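Funumness
Home Science How It Works Reviews Ask a Question
Search articles Go
13 October 2022
By Bogdan Marciniak

How does a two-armed robot fold a towel?

A robot arm is a machine with joints that can be moved by motors. Many robot arms work in factories, where they lift the same part from the same place all day. Folding a towel is a different kind of job. A towel has no fixed shape. It bends, stretches and slides, and it never lands on the table the same way twice.

This article is about the Titemero, a kit made by a company called Rathjen. The kit is sold to schools, clubs and labs that want to teach two robot arms to handle soft things. We look at what the parts do, how the robot learns, and what it does badly.

What is in the kit?

The kit has two arms, two grippers and two wrist cameras. A gripper is the part at the end of an arm that does the job of a hand. A wrist camera is a camera fixed close to the gripper, so that it moves when the gripper moves. The kit also has a computer, a box of cables and a printed guide. The guide is 324 pages long, and most of it is for adults.

The table is not included. The guide says that any flat, steady table will do.

What does a gripper look like?

A human hand has five fingers and a soft palm. The fingers on these grippers are black wedges. They are wide at the top and narrow at the bottom, like the end of a door stop. The narrow tip can reach down close to the table, where the edge of a cloth is.

On the front of the gripper there is a metal slide rail. A rail is a straight track. Something that runs on a rail can go back and forth along one line and cannot wander off to the side.
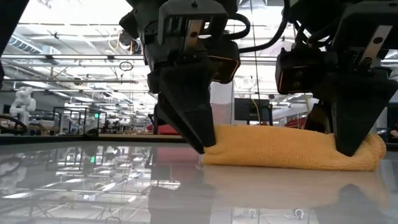 Two grippers press on a folded yellow towel. The wrist cameras have a thin orange edge.

The towel is microfiber, a cloth made from very thin threads. It is thick for its size when it is folded. When a finger pushes down on one part of it, the cloth next to the finger bunches up. A wooden block would not do this. The robot has to deal with a shape that changes each time it is touched.

Why are there two arms?

Try folding a towel with one hand behind your back. It can be done, but you will have to stop and let go many times. With two hands, one can hold a corner still while the other moves. You can also take two corners at once and carry them across together, so the fold comes out straight.

The same is true for robots. Two arms bring a new problem, though. They must not hit each other. The Titemero computer keeps a record of where both arms are and checks it 700 times a second. If the arms get too close, both of them stop.

How does the robot see?

The camera on the wrist sends pictures to the computer. A picture is stored as a grid of small colored dots called pixels. The computer does not know what a towel is. It has to work out which pixels belong to the towel and which belong to the table.

Color helps with this. A yellow towel on a gray or white table is easy to pick out. A white towel on a white table is much harder.

Shiny tables can be a problem too. A shiny table works a little like a mirror, so the camera may see the towel and also a faint yellow patch below it. The patch is a reflection. It has the color of the towel, but there is nothing there to hold. Ceiling lights can show up in the table in the same way, as bright streaks. A robot that has only ever worked on a dull table may reach for the wrong place when it is moved to a shiny one.

How does the robot learn?

The Titemero learns by copying. A person guides the arms through a fold while the computer saves two things: what the cameras see, and how the joints move. One fold from start to finish is called a demonstration.

One demonstration is not enough. The robot would only know what to do with a towel in that exact spot. The person must do it again with the towel turned a little, or moved, or lying with a crease in it. Rathjen's own towel lesson was made from 862 demonstrations.
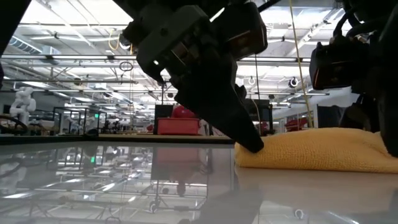 After that, the computer looks for patterns in everything it has saved. This step is called training. It can take many hours, and the arms do not move while it is going on. When training is finished, the robot is given a towel and has to choose its own movements.

Does it work?

We used the kit through most of June. With small towels it folded well, and the edges were close to straight. It was slow. A child of eight could fold a whole pile in the time the robot took for one towel.

Large bath towels went badly. The far corners hung over the end of the table, where the cameras could not see them, and the robot stopped and waited for help. Socks are not covered in the guide at all.

Balthasar Camenzind, who teaches robotics to beginners, tried the kit with us. "The hard part is pressing with the right force," he told us. "If it presses too lightly, the cloth slips away. If it presses too hard, the cloth gets pushed out of shape and the next fold is crooked."

A smaller kit called the Berkico has one arm and costs less. It is good for stacking blocks and sorting pens. We would not choose it for cloth.

Is it safe?

The arms are strong enough to pinch a finger. An adult must be in the room whenever the power is on. Long hair should be tied back - sleeves should be rolled up as well. The kit comes with a red stop button, and pressing it cuts the power to both arms. Learn where the button is before you start.

Words to know

Demonstration: one full example of a task, shown to the robot by a person.
Gripper: the part of a robot arm that holds things.
Joint: a place where an arm can bend or turn.
Pixel: one small dot in a digital picture.
Training: the step in which a computer looks for patterns in saved examples.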